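Desmontaje de equipos: seguimos reuniendo ejemplos

La línea de demostraciones sobre ordenadores de sobremesa, dentro del proyecto Brorkari, arrancó en junio y ya tiene 200 episodios guardados. Cada episodio recoge una sola operación, guiada por un operador: sacar un módulo de memoria, soltar un cable, retirar una tarjeta. El sistema aprende de esas grabaciones, así que importa tanto la variedad como la cantidad.

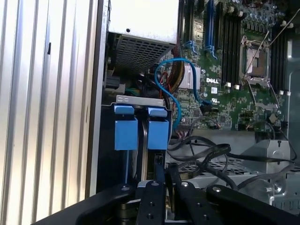
Interior de la torre Dell desde la muñeca del robot, con los cierres azules de las unidades.

La vista de muñeca es la que más usa el modelo en los últimos centímetros. Los cables siguen siendo lo difícil – cambian de forma con cada contacto – y de los 14 episodios descartados esta quincena, siete se perdieron por un enganche. 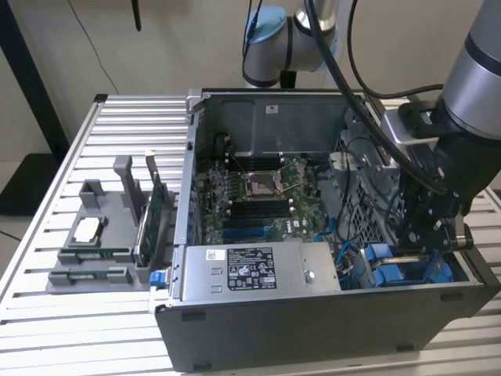
También hemos cambiado el reparto de turnos. En la sala de Neldale se graba ahora en bloques de cuatro horas, con una revisión al final de cada bloque. Los episodios dudosos se etiquetan aparte y no entran en el entrenamiento hasta que los ve una segunda persona.
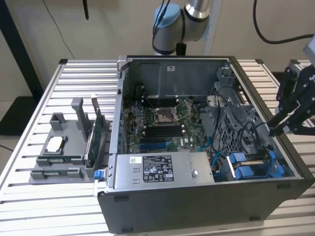
El etiquetado se hace con Orer, que permite marcar el inicio y el final de cada agarre. A partir de ahora se anotará también dónde queda cada pieza. El soporte gris situado junto a la torre tiene un sitio para el procesador, otros para los dos módulos de memoria y otro para la tarjeta de expansión, y esa posición final sirve de referencia al etiquetar. Los datos revisados se envían a Amoah el viernes 16 de agosto.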